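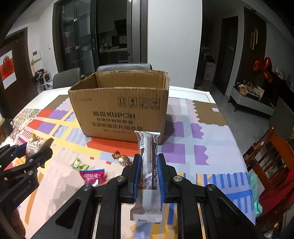

Page last changed: 4th May

Open day at the Malletti workshop, Birton

I had been looking forward to this one since August, and it did not let me down! Malletti opened its doors in Birton for the day, and I got a spot in the afternoon group for the hand-held gripper sessions. You hold the gripper yourself, one in each hand if you like, and pack snacks and sweets into a carton while the tool records how you move. The recordings then go to train an arm called Rana, which packs on its own at the other end of the building.

A wrapped snack bar sounds like the easiest thing in the world to pick up. Well, try it! You have to come in straight and squeeze the blue ribbed pads just enough to keep it upright. Too soft and it tips over, too hard and you crush whatever is inside the wrapper. The twist-wrapped candies were harder still (I lost one under a chair).

Then came the part I'll remember. We all went through to watch Rana, and on run 114 it stopped dead over the box with a bar in its grip and would not let go. The screen said the fingers were open. They plainly weren't. One of our group leaned in to take the bar, which is just what you'd do at home, and the staff called out and hit the stop button before anyone got a hand near it. Good for them.

The fault was a pivot screw that had worked its way out by 2 turns, so the linkage jammed while the motor thought it had finished. They took the finger off right there in front of us and passed it around, and I loved that they didn't hurry us out of the room. It was the third jam like it in 4 weeks, they said, and the sister shop in Wultdale has started putting a paint mark across each screw so you can see when it has moved. Birton is going to copy that, and will add a barrier a full arm's length from the table.

Rana was running again after the coffee break. Parking is behind the building, and the side entrance has no steps.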